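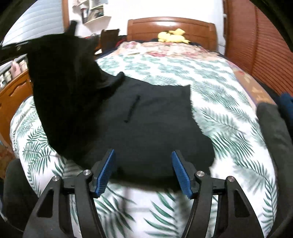
Search this site Enter keywords Go

The Great Bed Fold: A Gallery

13/03/2020
By Cameron Urquhart

I love folding laundry. There, I've said it! Give me a clean pile, a made bed and something good on the radio, and I'm happy for a whole afternoon. So when Donnie Galbraith and I finally got going on the big spring sort at the house in Reltthorpe, I knew I'd want to put together a gallery of it, mostly for the people who wrote in after the February post on sock drawers and wanted to see how the bigger stuff goes.

Everything happened on top of beds. I have tried tables, I have tried the ironing board, I once tried the floor (my knees still bring it up), and a bed wins every time. It's the right height, it's soft enough that nothing slides away, and you can walk around three sides of it. Captions are in the order we went. Click any of them for the larger version.

1. Black on palm leaves
I could look at this comforter all day. White, with green and gray-green fronds going off every which way, and a black piece spread out on top of it stands out so well that you can find every edge. The left side is still bunched up and waiting its turn.

2. The starting pile
Fresh up the stairs and dumped in the middle of the bed. I know plenty of people sort into baskets first, but I like the dump! You get to see what you've got, and there's always something in there you forgot you owned.

3. Darks to the left
We pull out the black and navy first and give them their own side. They show lint like nothing else, so they get a quick once-over with the brush before anybody folds them. Donnie is very good with the brush. I get bored and start on the T-shirts.

4. Smoothing from the middle
Flat of the hand, start at the center, push out to the hems. It takes a few seconds and makes such a difference to how the finished fold sits. If a corner keeps popping up, lift the whole edge and lay it down again.

5. The sleeve question
Donnie folds sleeves straight across the back. I fold them down along the sides. We have been having this conversation for years and I'm delighted to report that both stacks fit on the same shelf.

6. Thirds, then thirds again
My favorite shot of the bunch. Side in, side in, then up from the bottom in thirds until you have a neat little brick that stands up by itself. Sweaters are too bulky for it, but it's wonderful for anything thin.

7. Sweaters, folded once
Big loose folds for these, with nothing heavy on top. The oatmeal one came from a rummage sale in Cowie and it's still the warmest thing in the house.

8. The hanger row
Anything slippery goes straight on a hanger. We had 50 set aside and I thought that was far too many. We ran out before we got to Donnie's shirts!

9. Jano bags, filled
A few of you asked what I use for the winter things, and they're Jano bags, the plain cotton ones with a drawstring. I write what's inside on a paper tag and tie it to the string. The tags have saved me so much rummaging.

10. The give-away stack
Thirteen pieces by the end of the day, which is a very good haul for us. Two of them were mine and I had been holding on to both for ages. They'll go over to the Buneven swap shelf, where I will try very hard to leave with nothing.

11. Top drawer, standing up
Look at that! Every one of those bricks on its edge, so you can see the whole drawer at once. I opened and closed it more times than I needed to.

12. Pillowcases to finish
I always save pillowcases for last. They're squares, near enough, and they fold themselves after all those sleeves. Donnie stacks them inside their matching sheets, and I've come around to it completely.

13. Smoothed comforter, kettle on
The bed is clear and the fronds are all on show again. One sock is left over. It's on the windowsill until its partner turns up.

If you've got a fold you swear by, send it along, particularly for hooded things. I've never found a way with hoods that I really love, and Donnie's method involves tucking the whole garment into the hood, so it looks like a small cushion. I'm told kids enjoy it. I'd also like to hear how people handle fitted sheets on a narrow bed, where there isn't much room to lay the second half out. Next month we're doing coats and the hall closet.

Recent galleries
Sock Drawers, Before and After
Linen Shelf Labels We Like
A Afternoon at the Buneven Swap Shelf
Quilts on the Line in Cowie
Small Closets of Reltthorpe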